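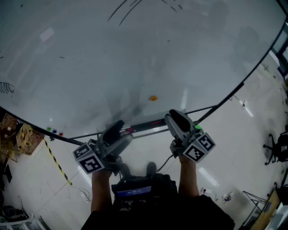 Section 4. Setting up and care of the hand-held gripper pair

This section is for the person who prepares the grippers before a recording session and puts them away after. It covers the Plevura pair, left and right, with marker cubes. For the chest unit and its software menus, please see Section 5.

4.1 Before you start

You need the two grippers, the chest harness with its display unit, the cable for each gripper, a dry lint-free cloth, the small hex key from the Plevura case and the whiteboard on its stand. The whiteboard is used for the wiping and marker tasks, and also for the reach check in 4.4.

Note: The cubes are not the same. The left cube and the right cube carry different patterns, and the software knows each hand by its pattern. Do not exchange them, also not for a short test.

4.2 Preparing the floor and the board

1. Lock the wheels of the stand, if your stand has wheels. Push the board lightly with one hand. It must not roll.
2. Put the power strips and their cables to the side, so that the operator can step forward and back with no cable under the shoes. The operator looks at the board and the grippers and does not see the floor well.
3. Move office chairs and tripods away from the place where the elbows will go.
4. Wipe the board. Old gray smudges are no problem for tracking, but remove heavy black lines if the task begins with a clean board.
5. Put the markers and the small colored pieces on the tray in the order given in the task sheet.

Caution: Do not run a gripper cable across the hazard tape. The floor on the other side of the tape belongs to the neighboring cell.

4.3 Putting on the harness and connecting the grippers

1. Put on the harness and close the side buckles first, then the chest buckle. The display must sit flat on the chest and not hang forward.
2. Switch on the display unit and wait until the start screen is gone.
3. Connect the left gripper. Wait for the short tone.
4. Connect the right gripper. Wait for the second tone.
5. Lead each cable down toward the body and fix it in the clip at the waist. Leave enough free cable that both arms can be stretched completely.
6. Open and close each gripper slowly, two times. The movement must be smooth over the whole way.

If there is no tone, pull out the plug and connect again. If error 531 appears on the display, the unit has found the same hand twice. In most cases somebody has changed the cubes during cleaning. See 4.6.

4.4 Reach check at the whiteboard

1. Stand in front of the board with both grippers in the hands, finger pads pointing to the board.
2. Reach forward over the tray until the pads are a little above the lower edge.
3. Turn the wrists so that the cubes look outward. Hold still until the display accepts the position.
4. Move the left gripper to the left side of the board, then back. Do the same with the right gripper to the right side.
5. Pick up one small piece from the tray and put it back.

Note: Strong light from a window behind the board, or ceiling lights which reflect on its surface, can make the tracking weak. Turn the stand a little and repeat from step 1. Do not correct this with the brightness setting.

4.5 Cleaning the pads and the cubes

Marker dust collects on the finger pads. Clean them on Monday before the first session, and also when a piece slips.

1. Disconnect both grippers.
2. Wipe the pads with the dry cloth, from the base to the tip.
3. Wipe each face of the cube with a clean part of the cloth. Do not use alcohol on the cubes. It takes off the black print.
4. Look at the corners of the cubes. When a corner is damaged or lifted, replace the whole cube.

4.6 Replacing a cube

1. Loosen the screw at the cube holder with the hex key. Do not remove the screw completely.
2. Pull the cube straight off the holder.
3. Push the new cube on until it stops. Check the letter L or R on its base.
4. Tighten the screw by hand only.
5. Repeat 4.4 from the beginning.

Spare cubes are ordered as a pair under part number 2133. Orders go to Begoña Sarmiento in the Trelham office. For error 531 which stays after a replacement, please contact Jianhua Dai and keep the old cubes until he has answered.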